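Last updated: 19 March 2021

Can a machine clear the table yet?

Mostly no, so keep up the usual routine. Cups and pots with wide mouths are the easiest things for a gripper to pick up. Thin handles and small bottles are harder, and cloths are worst of all, as they change shape every time they are touched.

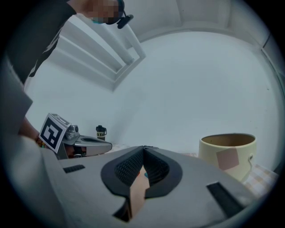 If you are tempted by a home arm, wait. Anouk Kuipers priced one in January at 2,000 pounds, and it took 17 minutes to put away a single rack of mugs. By hand it takes two.

What does help now is a tidy surface. Stand bottles at the back, fold cloths flat and leave a hand's width between things. It makes wiping down quicker for you as well.

38 shares | 17 comments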